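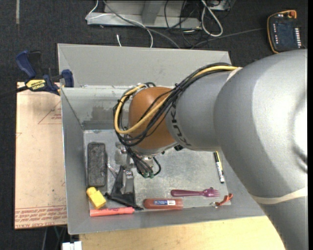
Chapter 4
The Goalkeeper as First Passer

Learning aims

After this chapter the student should be able to explain why many football teams begin their attacks with the goalkeeper, to name the main passing options from a goal kick, and to plan a simple training session on this theme.

4.1 A change in the job

For many years the work of the goalkeeper was judged only by saves and by catches. When he had the ball, he kicked it far, and the two teams fought for it in the middle of the field. Today a coach asks more. The goalkeeper must receive a pass under pressure, look up, and choose the right teammate. In youth football this change is sometimes made too quickly, and the young player is blamed for errors that belong to the whole team.

We begin with a case. In her second season at Vumgate, the coach Polyxeni Kontogiannis decided that every goal kick should be played short. Her goalkeeper, Imad Moussa, had a strong left foot but little experience with this style. In the first home match, before 400 spectators, he lost the ball twice near his own goal, and Plestus scored both times. Many people in the stand wanted the long kick back. Kontogiannis kept the plan but changed the positions of the two central defenders, who had been standing too close to him. By July the team was training this situation at the start of each session.

The case shows a point to which we will return in section 4.3: a short pass is only as safe as the distance between the players allows. If the defenders stand near the goalkeeper, one opponent can press two of them at the same time. If they stand wide, the opponent must choose, and the goalkeeper can see this choice before he passes.

4.2 Some terms

Build-up: the part of play in which a team moves the ball from its own goal area toward the middle of the field.

Press: the effort of the other team to win the ball early – usually with two or three forwards running together.

Free player: a teammate who can receive the ball and turn with it. The free player is often not the nearest one.

Before you continue

Watch the first 31 minutes of any full match. For each goal kick, write down where the two central defenders are standing and whether the ball was played short or long. Keep your notes, as you will need them for the exercise in section 4.4.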